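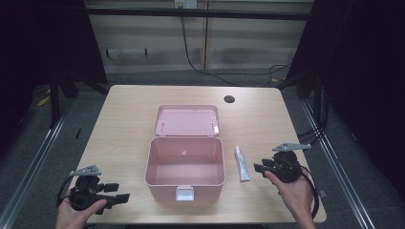 Measuring subsidiary autonomy when headquarters and subsidiary managers disagree

Posted in: International Business and Management Research > Survey methods

I am in the second year of a PhD on decision rights in foreign subsidiaries and have run into a measurement problem that my reading has not settled.

The sample is 333 subsidiaries of mid-sized manufacturing firms. For each one I asked the managing director of the subsidiary and one regional executive at headquarters to complete the same autonomy scale. It lists decisions (hiring senior staff, setting prices, choosing suppliers, entering a new product line, changing a production process, approving capital spending) and asks who decides, from 1 (headquarters alone) to 5 (subsidiary alone). I have complete pairs for most of the sample. A minority have only the subsidiary response.

The two sides do not agree. Subsidiary managers rate their own autonomy lower than headquarters does on pricing and product decisions, and higher on hiring. On capital spending they are close. My original plan was to average the two scores into one autonomy measure and use it to predict subsidiary performance. My second supervisor says averaging is standard. My first supervisor says it throws away the most interesting thing in the data.

To give a sense of how it looks case by case: one firm, Draltel, has a subsidiary where headquarters scored supplier choice as 5 and the local director scored it as 2. When I followed up by phone, both had good grounds. The subsidiary is formally free to choose, but the parent runs a preferred supplier list and asks for a written justification for anyone outside it.

What I need to know:

Is averaging defensible when agreement is this low, and is there a cutoff I should report against?

If I keep the scores separate, do I model the difference as its own variable?

What should I do with the subsidiaries that have only one respondent?

I work in R and can run structural equation models if needed. Performance is measured by the subsidiary director's rating against plan, plus sales growth from filed accounts where available.

Edit: a commenter asked about the wording. The item stem was "Who makes the following decisions?" It did not mention formal rules or actual practice.

Garba Okeke

I would start with your edit, as it changes the rest. "Who makes the following decisions?" can be read two ways. A headquarters executive is likely to answer from the delegation of authority document. A subsidiary director is likely to answer from what happened the last time. Your Draltel case fits that reading. If it holds across the sample, the two respondents are reporting on different constructs (delegated authority and exercised authority) and there is no common true score for the average to estimate.

On averaging. Aggregating across raters assumes the raters are interchangeable, meaning each is a noisy reading of the same quantity. Before you average, report within-pair agreement (rwg or the average deviation index) and ICC(1) and ICC(2), item by item as well as for the scale. The usual cutoff for rwg is .70, but with two raters it is unstable and depends heavily on the null distribution you pick. Use a skewed null as well as the uniform one and show both. Also note that ICC will be depressed by the mean difference you describe if you use an absolute agreement form. Run the consistency form next to it. If consistency is high and absolute agreement is low, the raters rank subsidiaries alike and differ by a constant, and averaging is less harmful. If both are low, do not average.

Your pattern has opposite signs for pricing and hiring. A scale-level difference would cancel these out and look like moderate agreement. Do not compute anything at scale level until you have checked whether the items form one factor for each respondent group. I would expect at least two, one for operating decisions and one for strategic decisions. Test configural and metric invariance across the two groups. The data are paired, so fit both sets of items in one model with correlated residuals for matching items. A multi-group model that treats the groups as independent is wrong for your design.

On difference scores. A raw difference used as a predictor forces the two coefficients to be equal in size and opposite in sign. That is a testable restriction and it usually fails. Use polynomial regression:

Performance = b0 + b1(HQ) + b2(SUB) + b3(HQ squared) + b4(HQ x SUB) + b5(SUB squared) + controls

Center both scores at the scale midpoint, 3 in your case. Do not center each at its own mean, or the line of agreement loses its meaning. Then look at the slope and curvature along the line of agreement (HQ = SUB) and the line of disagreement (HQ = -SUB). Curvature along the second line is b3 - b4 + b5. If it is negative and significant, and the ridge of the surface lies close to the line of agreement, you have support for a congruence effect. The RSA package in R does this and gives confidence intervals. Plot the observed points on the surface, as the corners are often empty and the fitted shape there is extrapolation.

If you have several subsidiaries per parent, cluster the standard errors by parent or fit a random intercept. You did not say how many parents there are. If one regional executive rated several subsidiaries, you also have a rater effect, which matters more than the parent effect in my experience.

On single respondents. Do not substitute the subsidiary score for the average. That mixes two measures with different means. Compare the paired and unpaired groups on size, age, sector, entry mode and subsidiary-rated autonomy. If missingness is related to observed variables, use full information maximum likelihood or multiple imputation with those variables included. For the polynomial model, impute first with the squared and product terms treated as separate variables, or use a method that is compatible with the substantive model (smcfcs will do it). Report the complete-pair results as a robustness check.

One larger concern. Subsidiary-rated performance and subsidiary-rated autonomy come from the same person. Any b2 effect is open to common method bias and b1 is not, so the comparison between them is not fair. Put the sales growth model first, even if you lose cases.

Oyewole

Agree with your first supervisor. We had the same thing in a smaller study, 30 pairs, and a reviewer sent it back asking why we had averaged. We ended up reporting both and calling the gap "perceived autonomy difference". It was accepted after a second round.

For the missing ones we just dropped them. Less work and the results barely moved.

Also check that the headquarters person knows the subsidiary. Some of ours had been in post for a few months and were guessing. We added tenure as a control.

Vestska

Tenure is a good point, but I would go further than a control. Use it as a screening variable and as a moderator of the gap. If disagreement shrinks as the headquarters respondent's time in post goes up, part of the gap is ignorance, and it should not be given a theoretical name.

I would not follow the advice to drop the incomplete cases without checking them. "Barely moved" can only be judged by comparing two sets of results, so run both and put them in an appendix.

I have one practical suggestion that does not need new survey waves. Go back to a subset, 20 pairs would do, and ask both respondents two short items for each decision: who has formal authority under company policy, and who made the choice the last time it came up. Select them for variation in the size of the gap, including several where there was no gap at all. If headquarters answers in the original survey track the formal item and subsidiary answers track the last-time item, you have direct evidence for the interpretation Garba Okeke gives above, and you can write the two scores up as separate constructs. If they do not, you have saved yourself from building a chapter on it.

Capital spending is worth a separate look. Most firms write down a limit for it (local approval up to 4000 in the parent currency, for instance, with anything larger going to headquarters). A written number leaves less room for interpretation, and that may be all there is behind your close agreement on that item. You could code each decision type by how far it is governed by a written limit and test whether the gap narrows with it. That would be a within-pair analysis with decisions nested in subsidiaries, and it has far more power than anything at the subsidiary level.

Comment from Garba Okeke: The nested design is better than what I proposed for the gap itself. Keep the polynomial model for the performance question only. They answer different things.

Comment from the original poster: Thank you all. There are 4 headquarters executives who rated more than one subsidiary, so I will add the rater effect. I have ethics approval to recontact until June and will draft the two follow-up items for the smaller set of pairs.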